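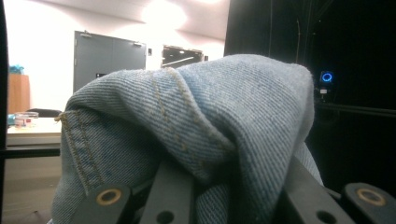 **Ticket 3479: Member app shows the wrong trainer after transfer**
Location: Modholm Personal Training
Status: Waiting on vendor

Hi team, and thanks so much for your patience with us on this one! When we moved the Aguiar studio clients over to our schedule, 127 of them came across just fine, with their session notes, their goals and even their little birthday reminders. But 35 clients still see their old trainer's name and bio when they open the app, and a couple of them have been booking one-on-one sessions with a coach who moved away in the spring (she was very sweet about the emails).

What I've tried so far:

- Logged the client out and back in. No change.
- Removed the trainer's profile from the staff page. The name went away but the bio stayed put, which looked worse, so I put her back.
- Reassigned one client by hand under Packages > Edit. That worked, but only until the overnight sync, and in the morning the old name was back again. 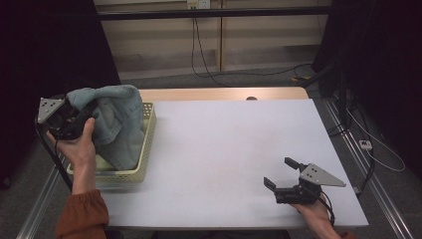 I also called Gulteo, who handle our billing, in case the trainer name was coming from their side. They were lovely about it and stayed on the line with me for ages, but their records show the right coach for every client I asked about. So I think it has to be the Avura sync, and error 344 does show up in the log each night right after it runs.

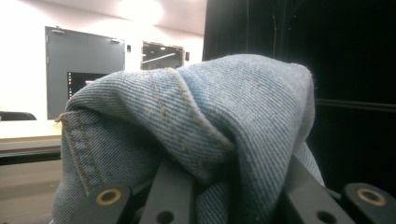

*Update posted by Warrick Stubbs | August 10, 2025*

Good news, or at least better news! Avura support wrote back and found that the old studio code is still attached to those clients' packages, so every sync pulls the old trainer in again. They've asked us to leave the sync off until they clear the code on their end, and I've done that. Front desk, please keep booking these folks by phone for now, and do double-check the coach's name before you hang up. I'd love to have this settled before the September renewals go out.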